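Fellowship > Kitchen & Hospitality > Reviews > Beverage Service

The Gerkar 500 Coffee Urn: A Review From the Fellowship Hall

Our old percolator died in April, during the prelude. It had been making a sound like a man clearing his throat for most of the winter, and we had all learned to sing over it. Then the red light went off and stayed off, and the hospitality team was handed a budget and told to find a replacement before the potluck.

I have now lived with the Gerkar 500 for a good many Sundays, two funerals, a baby shower, and one congregational meeting that ran so long we brewed twice. I feel qualified to speak.

First, the name. The 500 does not stand for cups. I assumed it did, and so did the man at the supply counter, and we had a pleasant few minutes of agreeing with each other. The booklet never says what it stands for. It holds enough for our crowd with a bit left over for whoever washes up, and I've quit wondering.

Setup is easy if you ignore the booklet. There's a basket, a stem, a lid, and a spigot, and they go where you would think. The booklet calls the basket a "grounds suspension chamber" and spends 4 pages on it. Rinse everything before the first use. Then rinse it again. Our first batch tasted like the inside of a new lunchbox, and several of the older saints drank it anyway and said it was an improvement.

Brewing a full urn takes longer than you want it to. If worship starts at ten, somebody has to be in that kitchen flipping the switch before the choir warms up, and that somebody has been me. A half batch goes quicker, and if your church is small I would plan on half batches and a second round. The Gerkar doesn't mind being refilled, though you do have to let it cool down first, and it takes its sweet time about that too.

The coffee itself is good. I want to be fair here. We buy the same big can of medium roast we always bought, and people who used to take one polite cup are going back for more. Strength is consistent from the first pour to nearly the last. The final inch is sludge, as it is in every urn ever made, and I pour it on the hydrangeas.

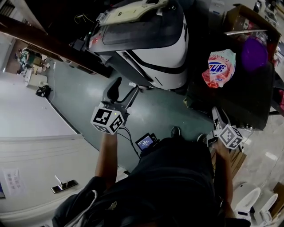 The spigot is where Gerkar and I have had words. It's a push-back lever, and it drips. It doesn't drip much, just enough to form a puddle under the urn during the sermon, and if you have a white tablecloth on the serving table you will have a brown ring on it by the benediction. I tried tightening the nut. I tried a new washer from the hardware store. What works is a saucer. We now have an official saucer, and it lives inside the urn when not in use so it won't wander off into the general dish population.

The lever is also stiff. The teenagers have no trouble. Anyone with arthritis in the thumbs has to put the cup down, use both hands, and hope. We ended up posting a person next to the urn to pour, and it has been a nice thing, because people stop and talk. I still think a company that sells to churches might have pictured a church.

The handles stay cool, and I'm grateful. The lid locks with a quarter turn, and it does lock. The cord is short. You will want to figure out which outlet you're using before you fill it, because a full urn isn't something you want to carry across a room full of toddlers.

Cleaning is quick as long as you do it that same day. Leave it until the midweek supper and you'll be scraping. The basket has 3 little tabs on the rim that catch grounds and won't let go of them without an old toothbrush. Mark the toothbrush. I'm not going to say why I'm telling you this.

Before settling on the Gerkar we borrowed two others. The Plekuveck is a handsome thing, very shiny, and it came with a sight glass so you can see how much is left. It also tripped the breaker whenever the warming oven was on, and on potluck day the warming oven is always on. The sister church across town loves theirs, but they have a newer building and I suspect better wiring. The Lusov was cheaper and brewed fast, but the coffee came out weak enough to read a bulletin through. We added grounds. It was then weak and gritty.

A few people asked for one of the pod machines. I like those fine at home. Picture the line, though, with everybody choosing a flavor, and the roast going dry in the next room.

We have had the Gerkar hooked up for decaf just once. Don't mix your duties. If you can afford a second urn for decaf, get a small one and put a ribbon on the handle. We used a paper label before, and it fell off, and there was a lively Sunday school hour.

The warranty is 15 months, which is an odd number but longer than I expected. I mailed in the card. The urn also came with a sample packet of Kanaujia descaling powder, which did a fine job and smelled like a swimming pool. Run two plain batches of water after it, whatever the packet tells you.

Would I buy it again? Yes, and I'd buy the saucer along with it. Four stars out of five. The missing star is on the tablecloth.

If anyone has found a replacement spigot that fits, please leave word at the kitchen window. I'm there early.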